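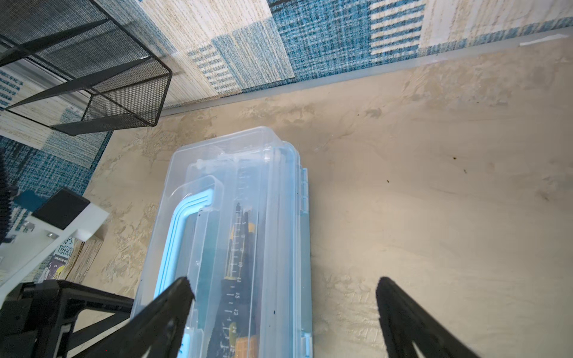 **Jozefína Ševčík**
Product lead, small grippers, Trurno

# Mirnus two-finger gripper kit

Hello, and thanks for stopping by! I look after the Mirnus kit here at Trurno, which means I chose the screws, wrote the manual, answer most of the emails and wrote this page as well, so if anything on it makes no sense you know who to shout at.

Mirnus is a pair of fingers, a drive unit and a small wrist camera, all on one mounting plate. You bolt it to the end of a light arm, plug in one cable and off you go. We made it for people who want a robot to handle the ordinary stuff that lives on desks and floors and in kitchen drawers, and who don't want to spend a fortnight building brackets first (I've done that fortnight, more than once).

## The fingers

They're matte black and taper towards the tip, with serrations for a bit of bite. I get asked about the serrations a lot. They help most on slippery plastic, and a closed pencil box is one of my favourite things to try a gripper on: smooth sides, a rounded end, hinges poking out along one edge to snag you if you come in carelessly. If your arm can get one finger down either side of that, squeeze and lift without the box spinning, you've got your approach angle sorted and most other stationery will feel easy.

The fingers come off with two screws each. Please don't do them up like wheel nuts. Finger tight plus a nudge with the little key is plenty, and I say this having replaced a good many stripped plates.

## The camera

It sits behind the fingers and looks forwards along them, so the tips stay in view right up to the moment of contact. I fought for that! The early Gramside version had the camera further round to one side, and you lost sight of one fingertip just when you needed it.

See-through things are still awkward, I won't pretend otherwise. Clear plastic shows you whatever is inside it as well as whatever is under it, and software that hunts for edges can get very excited about the ruler in the box and forget there's a box. A closed lid and a handle on the inside make it worse, as the handle looks ever so grabbable. My advice is to collect plenty of examples on patterned rugs and blotchy floors as well as your nice plain test bench. If you only ever train on a white table you'll find out the hard way, as I did.

## What you get

- Gripper drive unit on its mounting plate
- 2 fingers, fitted
- 2 spare fingers
- Wrist camera, already mounted
- 5 cable clips
- 10 spare finger screws (you will drop some)
- Hex key and a printed manual

The arm isn't included. Neither is a power supply, but the manual has a page on choosing one, and I'm happy to check your choice by email before you buy.

## Will it fit my arm?

If your arm has the Sandberg plate pattern, yes, straight on. For anything else we sell an adapter, and there are 22 versions of it now, which is a bit silly but people kept asking. Send me the make of your arm and a photo of the wrist and I'll tell you which one to order. If you can get a ruler into the photo, even better.

## Things people write in about

**It closes but the box slides out.** Nearly always you're gripping too close to one end. Move towards the middle and slow the lift down.

**One fingertip scrapes the floor.** Your plate is slightly tilted. Loosen it, set both tips level on something flat, tighten again. The drawing for this is in the manual, near the back.

**Can I make my own fingers?** Please do! The drawings come with the kit and I love seeing what people come up with. Keep the screw spacing the same and you'll be fine.

## Ordering

Kits are in stock and the next batch is due in July. Use the order form, or write to me first if you're unsure about the adapter. Schools and clubs can ask for a loan kit, and postage back to us is on your side.

Page last changed Friday, June 23, 2023 (new adapter notes, spare screws added to the box).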